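Protokoll vom 14. Juni, Spielzeugrunde Ekstead

Dabei waren Sachiko Sakai, Shiela Rivera, die beiden aus der Krabbelgruppe nebenan und ich. Ich hab mitgeschrieben, also bitte meckern, falls ich was falsch verstanden habe (letztes Mal stand ja »Bauernecke« statt »Bauecke« drin, Entschuldigung nochmal!).

## 1. Altes Protokoll

Durchgewunken. Sachiko wollte nur ergänzt haben, dass der Teppich in der Leseecke gereinigt und nicht ersetzt wird. Hab ich nachgetragen.

## 2. Regal in der Bauecke

Das hat am längsten gedauert. Das neue Regal von Zedach ist 90 cm breit, und zwischen Heizung und Tür haben wir mehr Platz, als ich dachte. Shiela möchte es quer stellen, als Raumteiler, damit die Kleinen beim Bauen nicht ständig überrannt werden. Ich war erst dagegen, weil man dann vom Wickeltisch aus nicht mehr alles sieht. Wir haben es mit zwei Tischen nachgestellt und sind ein paarmal hin und her gelaufen, und im Sitzen sieht man tatsächlich nur noch die Hälfte. Im Stehen geht es gut.

Einigung: Wir stellen es bis zu den Ferien quer und reden im September nochmal drüber. An die Wand geschraubt werden kann es so natürlich nicht, deshalb kommen die schweren Sachen ins unterste Fach. Shiela fragt bei Zedach, ob es Bodenwinkel dafür gibt.

## 3. Bögen und Klötze

Mein Lieblingspunkt! Die bunten Bögen liegen im Moment mit den Klötzen zusammen in einer großen Kiste, und wer einen bestimmten Bogen haben will, kippt halt alles aus. Sachiko hat das eine Woche lang beobachtet und sagt, die Kiste wird jeden Vormittag mindestens einmal komplett geleert, aufgeräumt wird danach eher so mittel.

Ihr Vorschlag: Die Bögen kommen raus aus der Kiste und stehen künftig nebeneinander im mittleren Fach, nach Farben sortiert. Die Klötze bleiben, wo sie sind. Ich hatte Sorge, dass das Sortieren wieder an uns hängen bleibt, aber Shiela meinte, bei den Brinusis-Puzzles klappt es inzwischen auch fast von allein, seit die Kinder sehen, wo was hingehört.

Diskutiert haben wir dann noch eine ganze Weile über die Blautöne. Türkis und Himmelblau sind für Erwachsene zwei Farben, für Zweijährige ist beides »blau«, und das blasse Grün landet je nach Kind mal hier, mal da. Die einen wollten eine eigene Reihe pro Ton, die anderen eine gemeinsame Reihe für alles Kühle. Ich bin für die gemeinsame Reihe - hübsch sieht das nämlich auch noch aus, so Türkis, Mintgrün und Hellblau hintereinander.

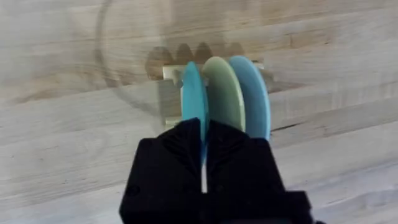 ## 4. Beschluss zu den Farben

Gemeinsame Reihe für Blau und Grün, eine zweite für die warmen Farben. Vier dafür, Sachiko enthält sich, sie hätte lieber nach Größe sortiert. Wir probieren es aus, und wenn es nach den Ferien Chaos gibt, darf sie »hab ich doch gesagt« sagen.

Die Schildchen fürs Regal malt Shiela, ohne Schrift, nur Farbflächen. Ich laminiere sie. Bitte erinnert mich daran, die Folien liegen seit Wochen in meiner Tasche.

## 5. Geld

Für Kleinkram sind noch 60 Euro übrig. Gewünscht wurden:

- Filzgleiter für die Tische (die quietschen furchtbar)
- ein flacher Korb für die Tücher
- Ersatz für die kaputte Murmelbahn von Cruzado

Die Murmelbahn sprengt das Budget alleine schon, die schieben wir. Filzgleiter und Korb besorge ich, das dürften etwa 9 Euro für die Gleiter sein, beim Korb muss ich gucken. Quittungen kommen in den Umschlag an der Pinnwand.

## 6. Putzen

Alles, was im Mund war, kommt weiterhin in die Schüssel auf der Fensterbank und wird mittags abgewischt. Die Bögen und Klötze bitte nur feucht abwischen und nicht einweichen! Sachiko hängt einen Zettel auf. Die Stofftiere nimmt diesmal jemand aus der Krabbelgruppe zum Waschen mit, vielen Dank dafür.

## 7. Sonstiges

- Der Schlüssel zum Materialschrank klemmt. Bitte leicht anheben und dann drehen, mit Gewalt geht gar nichts.
- Shiela bringt zum Aufbau den Akkuschrauber mit, wir bringen Kuchen mit.
- Die Frage, ob wir die Bauecke nachmittags an die Größeren abgeben, haben wir vertagt, es war schon spät und alle hatten Hunger.
- Wer noch Tücher zu Hause hat (einfarbig, gern dünn), her damit.

Den Termin für den Aufbau schicke ich in die Gruppe, sobald Shiela von Zedach gehört hat.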